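Saxena terry towel, brown, sold in packs of 4

Bought in April for kitchen and prep-table use. Fabric is cotton terry, looped on both faces, with a flat hem on all sides. I ran two of the four through 17 wash cycles on warm with no softener and kept the other two unwashed as a reference.

Shrinkage was even in both directions, and the washed pair still folds square. Lint was heavy for the first three cycles and minor after that. One hem corner pulled a thread at cycle nine. I trimmed it and it has not run.

Absorbency is poor out of the pack. The unwashed towels pushed water ahead of them on a sealed surface. The washed pair took up a 100 ml spill in one pass. Drying time on a rail, indoors, was long: overnight in most cases. The Tamia waffle towel I used before dries faster but is thinner and slides on metal.

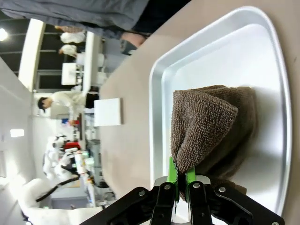
Storage takes more room than the pack size suggests. The loops hold air, so a folded stack springs back up. Dropped in without folding, a towel settles into a soft mound, and a large metal tray with a raised rim keeps it contained on the tabletop. Folded in thirds, all four fit in a drawer 24 cm wide.

Color held well. No hanging loop is fitted, and at this price one should be. Four out of five.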